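About Loltirow

Loltirow supplies plates and tabletop sets to nurseries, primary schools and day centres. The firm was set up by Erasto Koech in a unit on Corrigan Road and now has a staff of 14. Design, stock and dispatch are all handled at the same address.

What we supply

The catalogue is divided into two ranges. Skosora covers round plates with a wide border and a shallow centre, in plain matt colours. Skoder covers serving and sorting sets, in which a plate is used with a small number of separate pieces, usually fruit. Sets are sold singly or in cartons of 50.

Plain colours are used throughout. A patterned plate makes it harder for a young child to pick out what is on it, and several of the nurseries we supply had asked for the patterns to be dropped. The last patterned stock was cleared in February.

How sets are tried out

Each set is laid out on a bare table before it is listed. We look at whether the pieces can be told apart by colour and outline, whether they stay put on the border as well as in the centre, and whether the plate leaves enough space beside it for the pieces not in use. Notes are kept with the stock record — schools may ask for a copy.

Replacement plates and single pieces can be ordered for two years after purchase. Please quote the set name and colour.

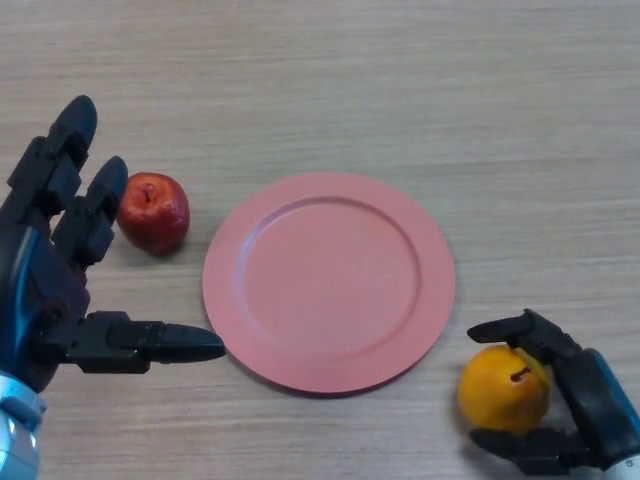
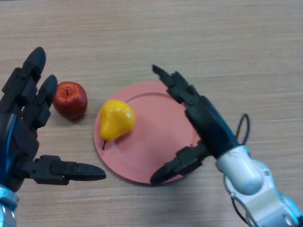
Pink plate with red and yellow fruit, on a light wooden tabletop.

Page last revised 29 Sep 2023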